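About Segers

Segers raises crickets, mealworms, black soldier fly larvae and isopods for people whose pets will not eat anything else. We ship to keepers of geckos, bearded dragons, tree frogs, tarantulas and one very particular hedgehog in Bomside whose owner writes to us every month.

The business started in Wouter Geerts's spare bedroom with two leopard geckos and a plastic tub of crickets. The tub had a lid. The lid had a gap. Wouter's landlord took a narrow view of the matter, and by February the crickets had a rented unit of their own, with better heating than the bedroom ever had.

Stijn Prins joined the following year. He had been buying 1,000 crickets at a time from Wouter and complaining about the sizing, so he was put in charge of sizing. When you order quarter-inch crickets from us and get quarter-inch crickets, that is Stijn with his sieves. When you get a few that are bigger, that is also Stijn, and he would like to hear about it.

What we grow

Our rearing room holds 496 bins on open racks. Crickets take up most of them and make all of the noise. Mealworms get the lower shelves, where they ask for very little and are therefore everyone's favorite. The isopods live in a corner under leaf litter and sell mainly to people setting up planted tanks, who send us lovely photos in which no isopods can be seen. 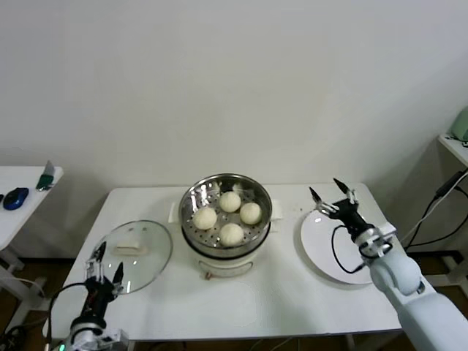
Everything is fed on our own dry mix, which we call Orna. It's wheat bran, alfalfa, brewer's yeast and a bit of kelp, with fresh carrot on the side for moisture. We also sell it by the bag, because your feeders should go on eating properly after they leave us. A cricket that has spent three days on a square of egg carton is mostly egg carton.

Halow is our subscription box. You pick the insect, the size and how often, and it shows up until you tell us to stop. At last count it went out to 815 households. You can skip a delivery any time, and plenty of people do when their snake-necked, heat-lamped darling decides to go off food for no reason.

How we ship

Boxes leave in the morning with a heat pack or a cold pack, depending on the weather where you are. If it's below freezing at your end, we'll hold the order and email you. Live arrival is guaranteed if someone is there to bring the box inside. Please warn your roommates.

Visits

We don't have a store, but you can pick up orders at the unit between 2 and 5 p.m. if you let us know first. Ring the bell twice. It's hard to hear over the crickets.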